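Home | News | Swap Shelf | Contact

Last updated: November, 6 p.m.

Kids' clothes swap is back!

I've been folding tiny shirts since lunch and I'm still smiling. The Urham clothes swap opens next week, and we've already got 500 pieces (wow, Urham!).

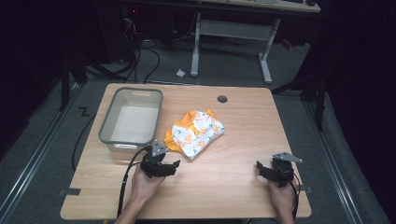 Şengül Tekin is sorting by size this year, one bin per size, so no more digging for a matching pair of pajamas. Bring clean clothes, take home what fits. Doors open at 2, and babies' things go fast, so come early!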